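3.2 Layout of the Organizer and Placement of Items

The organizer used in all placements is a desktop unit of light, pinkish wood with an open top. It stands on a table covered with a black cloth, with its back toward a pale painted wall. The cloth was chosen over the bare tabletop to give a plain, dark ground against which the outline of the box and of small light-colored items could be read in later scoring. The wall was left as found, and the scuffs on it were ignored in scoring. Room lighting was set to 4000 K and was not changed between placements.

A tall divider splits the interior into a left and a right section. We refer to these as L and R throughout. Section L is a wide open bin with two shallow drawers stacked beneath it, coded D1 (upper) and D2 (lower), each with a small white knob. Section R is further divided by shorter partitions. Drawers were kept in the coding scheme but are not analyzed in this paper, as a closed drawer hides its contents and calls for a separate recall measure (see Section 5.3).

Items were of the type commonly kept on a dressing table. They differ in height, footprint and color, and were assigned to a bin by a written placement plan prepared before each block. The plan lists the item, the target bin, and the position within the bin (front, middle or rear). An item counts as placed when its base lies wholly within the target bin. An item that leans on a wall or partition is still counted as placed, but is given the additional code T (touching).

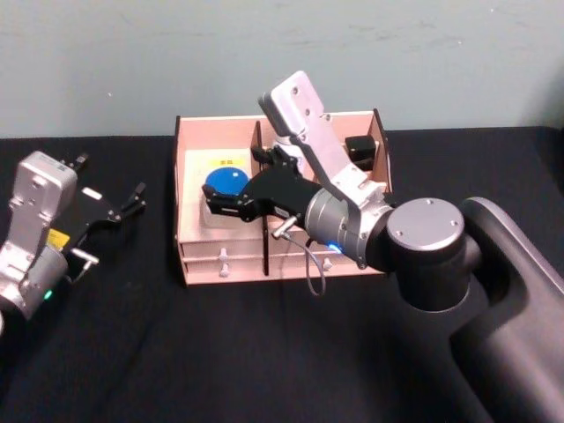
Figure 3. Organizer with items in both sections: a round blue item in L and a small black item toward the rear corner of R.

Figure 3 illustrates the difficulty with low items in Section L. Color did most of the work of making such an item findable from the front. A low item of the same tone as the wood was missed more often by the coders on a first pass, and was entered only when the placement was reviewed. Section R shows the reverse problem. A dark item at the rear has good contrast with the wood but is easily taken for shadow, in particular where it stands in a corner. Both coders reported this independently, and the coding manual was revised in September to require that each rear corner be checked separately.

3.3 Bin Labels

Labels are small yellow rectangles with dark Chinese characters, fixed to interior surfaces and, in one case, to the front panel of Section R. Yellow was preferred to white after a pilot in which white labels were confused with pale container lids. Label wording follows the everyday name of the item class and gives no brand or size.

Label height proved to matter more than label wording. A label on the rear wall of a bin can be read when the bin is empty, but is covered as soon as a tall item is placed in front of it. A label on the front panel stays readable whatever the bin holds, but is ambiguous where two bins lie one behind the other, as it may be taken to name either. The front panel of Section R carries the label 口红 (lipstick), and it was this label that produced most of the disagreement between coders. Kettler read it as naming the bin directly behind the panel. Kleinschmidt at first read it as naming the drawer below. The first reading was adopted.
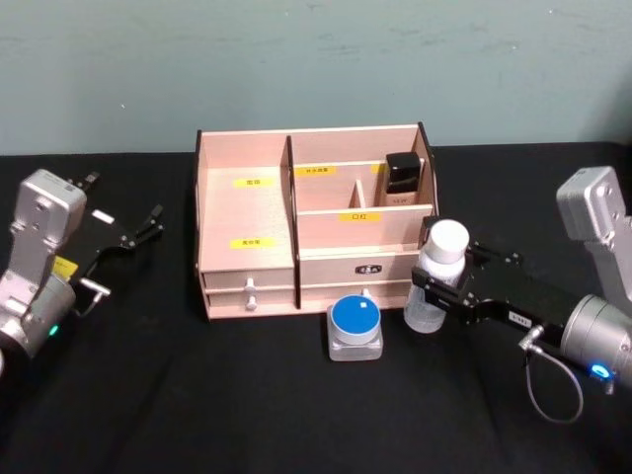 Figure 4. Organizer with a black square bottle in the rightmost rear cubby and a jar with a round blue lid on the cloth in front of the box. The label beside the bottle is partly hidden.

The jar in Figure 4 is coded O (outside). Items with this code are within reach of the organizer but do not belong to any bin. We did not treat O as an error, as many placement plans pass through a stage at which one or more items stand on the table. It becomes an error only if the item is still outside when the block is closed.

The bottle in the same figure shows the covering effect described above. Its label is not fully hidden, and the visible part would be enough for someone who already knows the layout. For a first-time user it may not be. We therefore score label visibility on three levels (full, partial, none) and report partial visibility separately in Table 4.

3.4 Tall Items

Tall items raise two questions that do not arise with jars and compacts: whether the item rises above the rim of the box, and whether it blocks the view of what lies behind it. The first was coded from the front at table height. The second was coded from above and to the side. 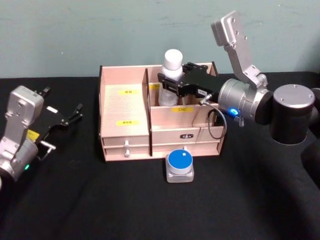

Figure 5. White bottle with a white screw cap in the right section. The cap rises above the rim. A label on the rear wall, left of the bottle, is partly hidden.

An item that rises above the rim is easy to locate, and its cap can be seen even by a person who cannot see into the bin. In return it takes up the line of sight to the rear wall. With the bottle in Figure 5, the front label of the right section remains in view while the rear label does not remain fully so. Moving a bottle of this kind to one side of the bin by 30 mm was usually enough to restore the rear label, provided the neighboring bin was not also occupied.

Tall items also interact with the shape of the box. The side panel has a curved upper edge with dark trim, so the depth of wall beside an item depends on how far forward it stands. Items placed toward the front have little wall next to them, and a narrow bottle there has less to rest against if it is pushed. The same applies to the curved divider inside the box.
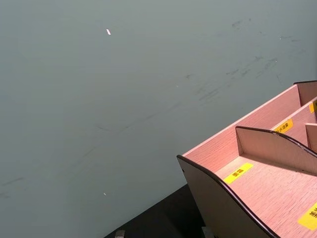
For this reason the placement plans assign tall items to the rear and middle positions, and reserve the front positions for items that are wider than they are high. The rule was applied to all 80 placements. It was relaxed for one class only, lipstick, where the front label fixes the bin and the plan has no rear position to offer.

3.5 Coding and Agreement

Each placement was coded twice, once by each author named in Section 3.3, working from separate copies of the Cosberg sheet. Entries were made in the order L, R, O, and within R from rear to front. Differences were resolved in discussion and the original entries were kept. The version of the sheet used here is the one fixed on April 4, 2022; earlier placements were recoded to match it.

Disagreement was concentrated in two codes. The first was T, where contact between an item and a partition could not always be judged from the front. The second was partial label visibility, where the coders differed on how many strokes of a character must be seen for the label to count as readable. We settled on the rule that at least one complete character must be visible. Placements that could not be decided under this rule were scored as none.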